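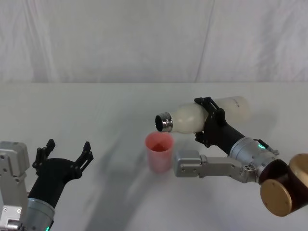

Bottle drips down the side after pouring
Posted in Kitchen and Table, October 9, 2023

Zundero
Hello all. I have a white plastic bottle with a metal ring on the neck, and I use it for hibiscus syrup. When I pour into a plastic cup, the first part goes well, but when I stop, a thin line of syrup runs back under the ring and down the bottle. My table is white, so every drop leaves a pink mark. I bought the bottle in March and in the beginning it did not do this. I fill it with 300 ml. Is it the ring, or do I pour wrongly? Also, how can I take the marks out of the table?

Clemura
I had the same trouble with a similar bottle. Please look under the ring first. Old syrup dries there and makes a small sticky path, and the new syrup follows it. Put the neck in warm water for 60 minutes, then clean under the ring with an old toothbrush. If the ring can be taken off, even better.
For the pouring, bring the mouth close above the cup and tilt the bottle with decision. When you have enough, turn it up quickly and give the bottle a small twist at the same moment. If you bring it up slowly, it will always drip.
For the table I use baking soda with a little water, leave it for 2 minutes and wipe with a soft cloth. Try in a corner before, I do not know what your table is made from.

Hotside
just put a saucer under it

Zundero
Thank you, Clemura. Under the ring it was really brown and sticky, I am a little ashamed. Now it drips much less. The marks became lighter, but one is still there near the edge.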